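Household Robotics / Bimanual Tasks
September
By Judite Esteves and Clementina Barros

4.2 Drinks preparation

We come now to the task that gave us the most pleasure and the most trouble, namely putting together a simple cold drink. It asks for very little by the standards of a home kitchen, and a child of ten would manage it while talking about something else, yet it brings in transparent glass, shiny metal and ice, three things our depth estimates have never been fond of. Each trial in the Meseo set begins with a stemmed glass, a small metal cup and a bowl of ice cubes within reach of the two arms (Figure 3), and the order of the steps is left to the policy. 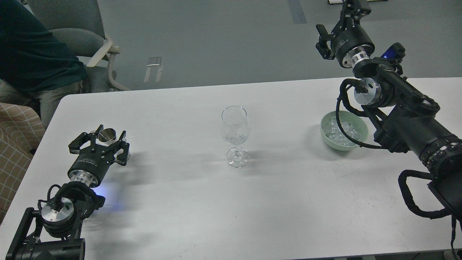

Figure 3. Drinks task: a metal cup at the left gripper, the wine glass standing on the table, and the bowl of ice near the right arm.

Of the 948 trials we ran, almost 39 per cent ended with both ice and liquid in the glass and the glass still upright, and we confess we had hoped for rather better. Pouring was the stronger half of the work. The ice was another matter, for cubes slide and stick to one another, and a grasp that looks perfectly sound to the planner may come up holding nothing at all. Lurdes Patrício suggested letting the arm try again up to 2 times before the trial was scored as failed, and we are grateful to her, as a good many were rescued in this way.

We also set a limit of 30 seconds for each transfer. Would anyone at home wait that long for a single cube? Perhaps not, and we return to the matter of patience in Section 5, where Olga Brandão's interviews are discussed.

Contact: Judite Esteves, Meseo project | © The authors | Back to top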